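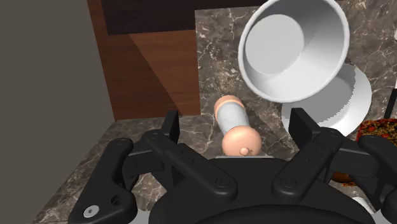

Greifer offen, Finger links und rechts vom Handteller, Simulation

Werkstattbuch Futterküche, Mai, kurz nach 9 Uhr

So, dritter Anlauf mit den Hundekeksen ohne Getreide! Gestern war der Teig ja eine Katastrophe (klebte an allem, auch an mir), deshalb heute die Kichererbsenlinie von vorn. Angesetzt habe ich 700 g Kichererbsenmehl, 200 g gekochten Kürbis und zwei Eier, dazu einen Schluck Rapsöl nach Gefühl. Ja, Yến, ich weiß, nach Gefühl steht hier nicht gern im Buch. Es waren wohl zwei Esslöffel, nächstes Mal wiege ich.

Der Teig ließ sich sofort besser ausrollen als der mit Kartoffelflocken. Ich hab ihn trotzdem 30 Minuten kalt gestellt und dann auf 5 mm gebracht, mit den Distanzleisten von Jonwood. Die linke wackelt immer noch, bitte mal jemand mit dem kleinen Inbus ran.

Blech 1: 160 Grad Umluft, 29 min. Rand schön, Mitte noch weich. Blech 2: gleiche Temperatur, danach bei offener Tür im Ofen stehen lassen, während ich Mittag gemacht habe. Viel besser! Bricht sauber, krümelt kaum, riecht ein bisschen nach Falafel. Blech 3 habe ich vergessen zu stippen, die haben jetzt Blasen wie Pizza. Esse ich notfalls selber.

14:20, Nachtrag: Tín Doãn war kurz da und hat von Blech 2 probiert (der Mann, nicht der Hund). Fazit: »braucht Salz«. Kriegt es natürlich nicht. Phan, also der Hund, hat Blech 1 und 2 ohne Unterschied weggeputzt und ist als Tester damit völlig unbrauchbar. Die Hündin von nebenan ist wählerischer, da bringe ich morgen eine Tüte rüber.

Kürbis: Der aus dem Glas von Pasedholm ist deutlich wässriger als unser selbst gekochter. Wenn wir den nehmen, muss mehr Mehl rein oder er muss vorher durchs Tuch. Habe ein halbes Glas übrig, steht im Kühlschrank, oberes Fach, beschriftet.

Offen:
- Haltbarkeit. Je eine Probe von Blech 1 und 2 liegt in der Dose und eine im Papierbeutel, in einer Woche aufmachen und schnuppern
- Kleinere Form für Welpen, der Knochenausstecher ist zu groß
- Farkinon wegen Kichererbsenmehl im 25er-Sack anrufen, der Preis vom letzten Mal war frech
- Yến fragen, ob die Etiketten schon die neue Zutatenreihenfolge haben

Ofen ist aus, Blech 3 steht noch zum Abkühlen auf der Fensterbank.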